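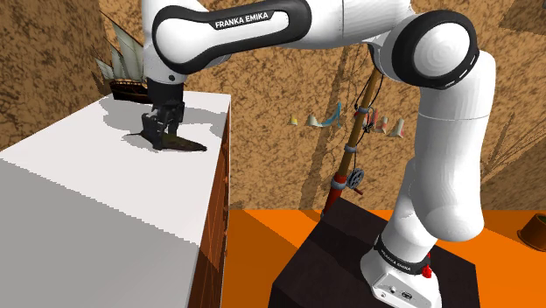 Computer rendering of a robot arm and a white cabinet

How to Write a Back Cover Blurb for a Young Adult Novel

A blurb is the short text on the back of a paperback and on the book's page in an online store. Most run between 100 and 163 words. The steps below are for a finished draft. If you are still writing, save the page and come back when you know how the book ends.

Before you start

Have these ready:

The full manuscript, or a chapter outline
A one-sentence summary of the main character's problem
Three or four back covers from books for the same age group

We'll use one of our own titles, Zesivwood, as the model. It is a 206-page novel for ages 12 and up, set in a logging town. The main character is a girl named Peng who has stopped speaking to her brother.

Step 1. Write the long version

Set a timer for 20 minutes and retell the first third of the book in present tense. Don't go past the point where the main character makes a choice she can't take back. Your long version may reach 1,000 words. Leave it alone until the next day.

Step 2. Find the opening line

Go through the long version and underline every sentence that has both the character and the trouble in it. Pick the shortest. For Zesivwood it was this one:

Peng has not said a word to her brother since the mill burned.

Avoid opening with the weather, the history of the town, or a question. Questions can go at the end.

Step 3. Add the background

You get two sentences. Give the age of the main character here, as readers and librarians look for it. Leave out last names unless the name matters to the plot. Side characters can usually be called by what they are: a coach, a cousin, the new kid.

Step 4. Bring in the change

Something happens that breaks the routine. Name it plainly. "Then everything changes" tells the reader nothing. "Then a letter comes from the Sundodska camp, addressed to both of them" gives the reader something to hold on to. Cut any subplot that needs a second sentence to explain.

Step 5. End on the choice

State what the character could gain and what she could lose. One question is fine, two is the limit. Don't hint at the ending, even if it's a happy one.

Step 6. Cut

Read the draft out loud. Take out adjectives that come in pairs — "dark and dangerous" can be one word or none. Look for "must," "journey," "secret," and "never be the same." Each can be used once, and you may not need any of them. Most drafts lose another 50 words at this stage.

Step 7. Check the series line

If the book is part of a series, the series paragraph goes under the blurb with its own heading. Keep it the same on every title. For the Gritden books it's two sentences: where the stories are set, and that they can be read in any order.

Common problems

The blurb sounds like a report. You probably kept the order of the chapters. Go back to Step 2 and start from the trouble.

It sounds too young or too old. Compare your sentence length with the books you pulled at the beginning.

Online stores show only the first lines before the "read more" link, so check that the opening works without the rest.

Next: Choosing an age range for your novel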